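Handheld grippers: ordering, costs and planning

Frequently asked questions

Who is this page for?
Labs, colleges and small firms that want to record handling tasks with Woline handheld grippers and need to put a figure in front of whoever signs off the spending. Prices are in pounds and exclude VAT.

What does a single kit cost?
The standard Woline kit is £1,633. It includes the gripper, the camera mount, one pair of fingers and a carry case. The camera is quoted separately as many customers already own one that fits.

Is there a discount for larger orders?
Not on the kit itself. Orders of four kits or more are delivered free and come with a second pair of fingers for each gripper.

What else should I budget for?
Spare fingers, memory cards, batteries and storage. Fingers are £40 a pair. People new to this tend to underspend on storage and then have to raise a second order halfway through the project. Put £200 per kit against cards and batteries for the first year.

You will also need a table, decent lighting and things to pick up. Ordinary household and office items are fine and can go through petty cash in most places.

Should we buy or hire?
Hire if the work will be finished within a term or if you are still deciding whether the method suits you. Hire is £200 a month per kit with a two-month minimum. If you go on to buy, the first month's hire comes off the price.

Do we need a robot arm as well?
Not to start recording. You will need one later if you want to run a trained model on real hardware. Our Raller mounting plate lets the same fingers be fitted to an arm. It costs £800 and has to be ordered with the arm model stated, so leave it until the arm has been chosen.

How long is delivery?
Kits in stock go out in three working days. Raller plates are made to order by Fusberg and take five weeks. Orders for both are sent in two parts unless you ask us to hold them.

Can you invoice across two financial years?
We can split an invoice if the goods are also split. For customers whose year ends in March, we need the purchase order by the first week of that month to deliver and invoice in time.
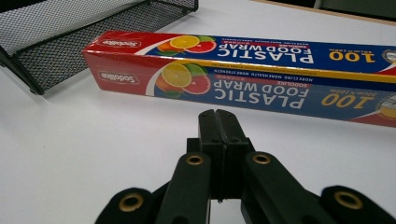

How long is the warranty on a kit?
Twelve months from delivery, covering the gripper body, linkage and mount. Fingers count as consumables and are only covered if they arrive faulty.

Can we get repairs done after that?
Yes. Hashemi handles all out-of-warranty work. There is a fixed inspection charge of £40, taken off the bill if you go ahead.

How long is a quote valid?
Sixty days. Prices on this page were last checked on 28th June.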